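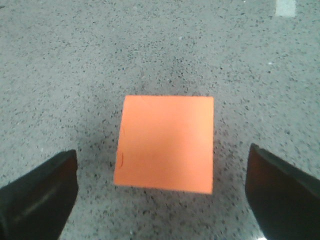

Slide 1: orange block on a speckled grey floor

Speaker notes, Treasa Doherty, Pandeck play afternoon, Tue 20 August

Hello everyone, lovely to see so many of you! Leave this slide up while people find seats.

Start with the colour. I love this orange, it's nearly salmon, and on a grey floor full of dark flecks you spot it straight away. Small grey toys on a floor like that are a nightmare at tidy-up time (ask for hands up: who has knelt on one?).

Then the mark. Point to the little red curve near the left side of the top. I get so fond of marks like this! Children find them before we do, and then it's a smile, or a moon, or a banana, and everybody wants that block.

PAUSE, let them chat to a neighbour.

Next, the one-block game. Put a single block on the floor, sit down, say nothing for 3 minutes. I tried it with the Moser room in February and had a bed, a cake and a very strict bus driver before the time was up. Groups of 6 work well, bigger ones get shouty.

Mention the loan boxes. The Skalus store has almost 3180 pieces now, all colours, and you can mix them as you like. Sign-up sheet is by the door.

Click on to slide 2, towers. Drink some water first, Treasa!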